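Seams in a glued maple board, fill or leave?

svasseur
31 May 2024
Hello all. I have made a board from wide maple planks, to be a play surface for my daughter's wooden blocks. It will lie on my pegboard bench when she plays and hang on the wall after. The glue is Carré, the yellow bottle. Two seams run straight across and I can see both of them. Should I fill them before the oil?

Ostden6
Leave them. A seam is not a defect. If your nail does not catch on it, there is nothing to fill.

plankton1029
I do not agree with Ostden6. Children spill juice, and juice goes into every small line. I would put a thin filler, sand at 220, then oil. I did this in February on a table and it is still good.

Ostden6
Filler under oil becomes a different color from maple. You will see the seam more than before. Please try it on scrap first.

svasseur
Thank you both. My nail catches a little on the lower seam, only in the middle. The other one is smooth. She plays on it already, with no finish — I could not make her wait.

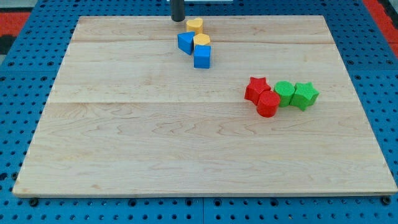

urley_bench
Which grit should be used on the lower seam before the oil?
Start with 150 along the grain, only until the nail passes over, then do the full board with 220.

plankton1029
Fine, but then I would use a hard wax and not plain oil. The blocks have corners and they will mark it.

Ostden6
They will mark the wax also. Oil is easier to repair. We can argue about this for 19 pages.

svasseur
I will sand as urley_bench wrote and try both finishes on the back side. Sandrine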